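Shared Laundries Return to the Apartment Block

The basement laundry was once a fixture of city housing. At Pirnel, a complex of 192 apartments, it was closed 19 years ago and the space was given over to storage. It reopened in August with new plumbing, longer hours and a booking sheet by the door.

Floarea Ghiță, who manages the property, said the decision followed a survey of tenants. Many reported that they had no room for a machine at home, and older residents found the walk to the nearest laundromat difficult in winter.

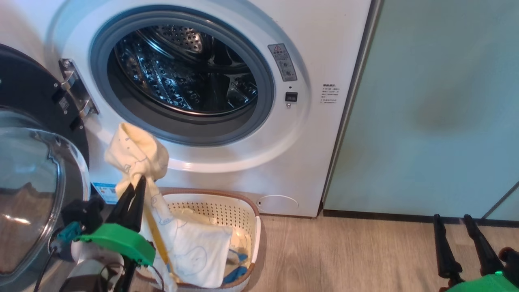 A front-loading washer with its perforated steel drum.

The architects, Ní Bhriain, placed folding tables beneath the street windows and added a bench for those who prefer to wait. Residents pay by the load, and the income is set aside for repairs. More than 1,000 loads were booked before the end of the year.

Not every tenant was in favor. Enda Ó Dubhghaill, who has lived at Pirnel since it opened, argued that the money should have gone to the elevators. He now books the early slot every week.

A similar plan is under review at Tridemgate, where two unused bicycle rooms would be combined. Lemlem Gebreyes, the housing officer responsible, expects a decision once the drainage study has been completed.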